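Textiles & Care | Interviews

Shufen Kang has run the wash laboratory at Dekar, a contract testing firm for shirt and dress makers, since it opened with two machines and a light box. Most of the work that reaches her is printed cotton and viscose. She tests it for color loss, shrinkage and seam twist, and writes a report that the maker may or may not publish.

The usual complaint from customers is fading. Kang considers the word too broad to be useful. "There are at least three separate faults in it," she said. "Dye leaves the fiber, or light breaks the dye down, or the surface gets hairy and scatters light so the color looks weaker. The third one is the most common in shirts, and the dye is still there."

Abrasion of that kind depends mainly on load and time. A drum filled too tightly rubs cloth against cloth, and a long cycle extends the rubbing. In an August series for the shirt maker Cuesta, her laboratory washed 568 printed swatches, half of them inside out. The inside-out half kept more of its original shade on the outer face at every temperature tested. 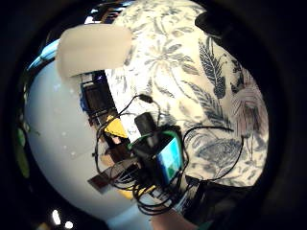 Temperature matters less than people expect below 60 degrees Celsius, provided the dye was fixed properly at the mill. Reactive dyes bond to the cellulose and tolerate ordinary household washing. Pigment prints sit on the surface in a binder, and the binder is what wears. Kang can usually tell them apart by hand. "A pigment print feels slightly stiff where the color is heavy," she said. "Rub it with a damp white cloth and look at the cloth."

She is less interested in detergent brands than in optical brighteners, the additives that make white fabric look whiter under daylight. On a pale ground with a muted print, brighteners shift the ground toward blue and change the contrast of the pattern. Detergents sold for colors normally leave them out. Powders sold for whites normally include them.

Drying produces most of the shrinkage her staff records. Viscose is the difficult case, as it loses strength when wet and stretches under its own weight on a hanger. Kang dries it flat. Cotton shirts she hangs by the hem, out of direct sun, and irons on the reverse while slightly damp.

Asked how many washes a printed shirt should survive, she gave the figure used in Dekar's standard contract, 50 cycles, and then qualified it. "That is a number for comparing cloth. Collars fail first in normal wear, and we don't test collars unless somebody pays for it."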